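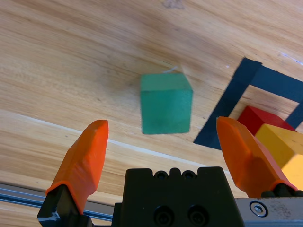
Small blocks, long evenings: the woman who designs puzzles in Rildale

She asked me not to print her name, partly out of shyness and partly, she said, so that people at the Rildale library wouldn't start asking her for hints at the desk. So I'll call her the puzzle maker, which is what the children on her street call her anyway.

We met in September, in her kitchen, at ten past four, when the light comes in low and the kettle is already on its second go. She has been making board games and block puzzles for most of her adult life, and I have to say I've rarely met anyone who enjoys her own work so much. Within a minute of my sitting down she had pushed a tray of pieces towards me and told me to get them back into their box. I couldn't. She was delighted!

"People think the hard part is making it difficult," she said. "Difficult is easy. Anyone can make a puzzle that takes a week. I want one where you groan when you see the answer, and then go and fetch somebody else to try it."

Her best-known puzzle is called Ornberg, after a hill town she made up as a girl and has been drawing maps of ever since. You build the town up from the river, one house at a time, and no house may block another's view of the water. It took her six years to get right. The first version had 65 pieces, and she still has it in a biscuit tin.

"Far too many. My sister played it at Christmas and by the end she was just stacking them to see how high they'd go. I watched her and thought, well, she's having a better time with that than with my rules. So I started taking pieces out – one every few weeks, and then I'd play it again."

I asked how she knows when to stop taking things out. She thought about this for quite a while and cut us both some more ginger cake.

"When I miss one," she said.

Everything she tries is written down in hardback notebooks, and every layout gets its own number. She had reached 2307 when I visited. Most of them are failures and she is very happy to show them off. Number 12 can be solved by accident. One from the middle years has no solution at all, which she only found out after posting it to a friend, who didn't speak to her for a fortnight.

Her newest game, Darkorow, is for two players and is meant to be over in the time it takes to drink a cup of tea. One person lays paths through a wood and the other puts out lanterns, and you mustn't talk. We played three rounds. I lost them all, the last one badly, and asked for a fourth.

"It's the not talking that does it," she told me. "You start watching the other person's hands. You'd be surprised how much you can tell from someone picking a piece up and putting it down again."

She tests on anyone who comes to the door, and has very firm views on who makes a good tester. Nine-year-olds are the best, she says, and people who are good at chess are the worst, as they're too polite to say they're bored. Her cat, Kennedy, is banned from the room.

Darkorow should be ready by spring, if she can settle on the rule for the last lantern. She has changed it twice since we spoke.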